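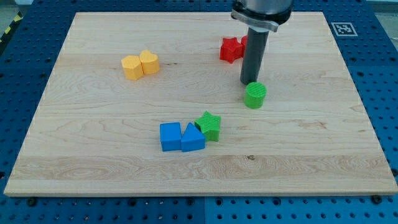
Leave the Blocks Out of the Box

Every shape toy I have bought came with a lid full of holes. The star goes in the star hole, the heart goes in the heart hole, and when everything is in, the child dumps it out and starts over. My son did this for 2 weeks and then lost interest. I put the lid in a closet in March and we have not needed it.

I think loose blocks on a plain board are the better toy. A star, a heart and a pentagon on a piece of pale maple give a kid plenty to work with. He can line them up by color. He can push two yellow ones together and decide they belong together even though the shapes are different. A sorting lid would tell him he was wrong.

My neighbor Isauro Rosales disagrees. He says the holes teach a child to look closely at edges and corners, and he has a point. A kid who keeps trying to force a star through a round hole is learning something. But the lesson is short. Once it is learned, the lid has nothing else to offer, and the blocks are still good.

The board matters more than people expect. On carpet, small blocks tip over and get kicked under the couch. On a bare metal table they are loud. Wood is quieter and it marks off a space, so a child knows where the game is. I would buy one big enough to leave blocks scattered with room between them. Ours is 14 inches deep and I wish it were bigger.

I also like printed plastic blocks, ridges and all. Some parents sand them smooth. I leave them alone. The ridges are something to run a thumb over, and they give small hands a little grip.

Cleanup is one shoebox. Put the board against the wall and toss the blocks in, in any order. If a heart ends up under the bookcase, the other shapes will do until somebody moves the bookcase.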